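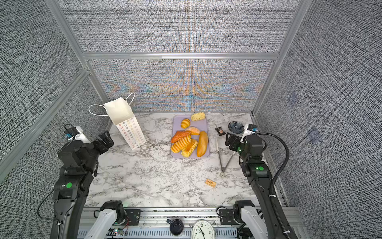

3. How people pack a bag of mixed breads

I came to this part of the study thinking it would be the dull one. We had already spent most of our time on how customers choose, and bagging felt like the bit at the end where everyone just wants to pay and go home. Then I sat down with my notes from the Perberg shop and found I'd written more about bags than about anything else!

The task is simple to state. A tray of bread comes to the counter, some of it soft, some of it flaky, some of it long, and it all has to go into one paper bag. I watched 57 of these packings between the two shops (Perberg and Czarnecka), and I scribbled down the order in which things went in, which tool was used, and whether anything came back out again.

Figure 1. Items used for the packing task: mixed breads on a tray, a paper bag with rope handles, and metal tongs.

The long roll is what gives the game away. Packers who started with it stood it up against one side of the bag and built the rest next to it, a bit like putting the umbrella in the stand first. Packers who left it for last had to find a gap, and in 10 cases they took something out to make one. I'd have guessed the croissant would cause more trouble (all those flakes), but most people simply kept it near the top and moved on.

Sponge cake was another story. Tongs pinch, and a crumbly top doesn't like being pinched, so 4 packers put the tongs down and slid the cake in with a sheet of paper. One of them told me she does this at home too. I have since tried it in my own kitchen with a lemon loaf and I'm a convert.

Buns with a crackled crust, the melon-bread kind, sat somewhere in between. They look sturdy and they roll, and a rolling bun on a tray makes people grab faster than they meant to. Braided pastries were easier, as the twists give the tongs something to hold.

We also noted the state of the bag before packing began. A bag that had been opened fully and squared at the bottom took the same load with less fuss than one left leaning, and the Czarnecka staff did this without thinking, with a hand pushed flat inside. At Perberg it varied with the length of the line. I come back to the effect of waiting customers in Section 4, where the timings are given for both shops.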